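Moving Out of a Rental: Your Questions Answered

Hi, and welcome to the page I should have put up ages ago. I rent out the three flats above the old Stolter bakery, and before that I was a renter myself for a very long time, so I've stood on both sides of the move-out walk-through. Every summer my inbox fills up with the same questions, mostly from people who are leaving one of my places but also from their friends, their sisters, and total strangers who found my notes on paint. I've pulled the answers together here. I'm not a lawyer! Rules on deposits are different from state to state and sometimes from city to city, so check yours before you quote me at anybody.

Last updated 27th July.

How early should I start?

Earlier than you want to. I tell people to give the cleaning a weekend of its own, well before the van comes. If you leave it for the last night you'll be scrubbing an oven at midnight with your sheets already packed, and you will hate everything. Start with the rooms you use least. A spare room can be done and shut weeks ahead, and then it's a handy spot for boxes (put a sheet down first, please, cardboard drags grit across floors like you wouldn't believe).

Do I have to paint before I leave?

Read your lease first. Mine says no, as long as you haven't changed the color. If you painted the bedroom navy blue, then yes, it has to go back, and you'll want a stain-blocking primer under the white or that navy will haunt you through coat after coat. I'd much prefer you ask me before you paint anything. I've had some really lovely jobs done by tenants, and I've also had one hallway where the roller went straight over the light switches.

What counts as normal wear and tear?

This is the big one, and it's where most of the arguments start. My own rule of thumb is whether it would have happened to anybody living a normal life in the place. Faded paint by a sunny window, a carpet that's gone a little flat where people walk, a few scuffs from a chair back, tiny holes from picture pins: all fine by me. A burn on the counter, a hole the size of a doorknob, a door the dog has eaten: I'm going to want to talk about those.

Length of stay matters too. Marks that look like nothing much after years of someone living there look pretty careless after a couple of months. Some places have official guidance on how long paint and carpet are supposed to last, and it's worth looking up before your walk-through so you know what's fair.

How do I get scuffs off a wall without wrecking the paint?

Gently, and in stages. Dust the wall first with a dry microfiber cloth, because rubbing dust into a scuff makes a gray cloud that's worse than what you started with. Next try warm water with one drop of dish soap on a soft sponge, wrung out until it's barely damp. Wipe, wait, and look at it again once it's dry. A lot of marks are gone by then.

If it's still there, a plain white pencil eraser is great on thin dark streaks, the sort you get from shoe soles and furniture legs. Melamine sponges work too but they're really a very fine sandpaper, so on flat paint they can leave a shiny patch that shows up whenever the light comes in sideways. Try one behind a door first. Brownish smudges are more of a guessing game. Grease comes off with the soap, old water stains usually don't, and for those you're looking at primer and a dab of matching paint. Pale walls with a bit of gray or green in them are fussy to match, so bring the color name to the store if you have it.
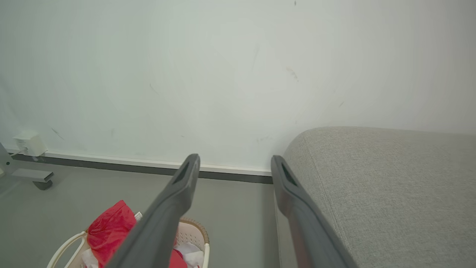
What about nail holes?

Little pin holes, leave them. I mean it! I'd so much rather fill them myself than find a row of hard white blobs of toothpaste (yes, people do it, and yes, I can smell it). For anything bigger, use lightweight spackle and a flexible putty knife. Press it in, scrape it level, let it dry, sand it with something fine, and then look at it from the side with a flashlight. If there's a bump, sand some more. The mistake I see most is people leaving a big smear around the hole and painting over the top of it.

Ask if there's leftover paint in the building. I keep a can for each flat in the basement and I'm happy to hand it over.

Do I need to rent a carpet cleaner?

For my places, only if there are stains or a pet. A slow, thorough vacuum is enough otherwise, and by slow I mean going over each strip in both directions. If you do rent a machine, don't overdo the soap. Too much of it stays in the pile and goes sticky, and the carpet gets dirty again twice as fast. Open the windows, put a fan on, and don't stand furniture back on it until it's properly dry.

What do people always forget to clean?

Oh, I have a list.

The top of the fridge, and the rubber seal around its door.
The oven drawer, which is full of crumbs in every home in the country, mine included.
The bathroom fan cover.
Baseboards, especially behind where the bed was.
Window tracks. An old toothbrush and a vacuum nozzle will get you most of the way.
The inside of the dishwasher filter. Hold your breath.
Light fixtures with a glass bowl, which collect flies all summer long.
The balcony, if you have one.

Which cleaning products do you use?

Nothing fancy. Dish soap, baking soda, white vinegar, and a glass cleaner. For limescale I've been buying Flostel from the hardware store on Mullska Street for years and it does the job, though you need gloves and an open window. Keep vinegar away from natural stone, it etches the surface and there's no wiping that off. And never, ever mix bleach with vinegar or with anything containing ammonia. The fumes are dangerous and no shower is worth that.

Should I hire a cleaner?

If you can afford it and you're tired, go for it. Get the price in writing and ask whether the oven and the insides of the windows are included, because often they aren't. Keep the receipt. You don't need one for me, but plenty of landlords like to see it. I'd still do your own walk around afterward with a cloth in your pocket.

Should I take photos?

Yes, on the way in and on the way out, and from the same spots if you can manage it. Stand in each corner and shoot toward the opposite one, then get in close on anything that's already damaged. Email them to yourself and your landlord so there's a date attached. I can't tell you how many disagreements simply fizzle out once both of us are looking at the same scratch from before the tenant moved in.

How does the walk-through go?

It's pretty relaxed with me. I allow 45 minutes, we start at the front door and work our way around, and I try every tap and switch. I like you to be there, because then you can tell me about the wobbly shelf before I discover it. If something needs doing and you still have the keys, I'll normally give you the chance to fix it yourself first.

When do I get my deposit back?

I aim for 10 days. Your state will have its own deadline and some are a good deal longer, so look it up. If I'm keeping anything I send a written list with the costs. You should expect that from any landlord, and if you don't get it, ask for it in writing. Leave a forwarding address too! One check of mine came back to me twice.

I left something behind. Can I come get it?

Almost certainly. I keep things for 23 days on a shelf in the basement, and then they go to the thrift store. Current residents of the shelf are a waffle iron, one ski boot, and a very nice Schumacher lamp with no shade. If the lamp is yours, please write to me.

Can I leave the curtains for the next person?

Ask first, please. Sometimes they fit right in and the new folks are thrilled. Other times they've got blinds on order already and I'm left carrying your curtains downstairs. Same goes for shelves, shower caddies, and half bottles of detergent under the sink.

Where do the keys go?

All of them to me, by hand, including the mailbox key and any copies you had cut. If I'm out, text me and we'll set a time. Don't push them through the bakery door, the slot's been painted shut for years.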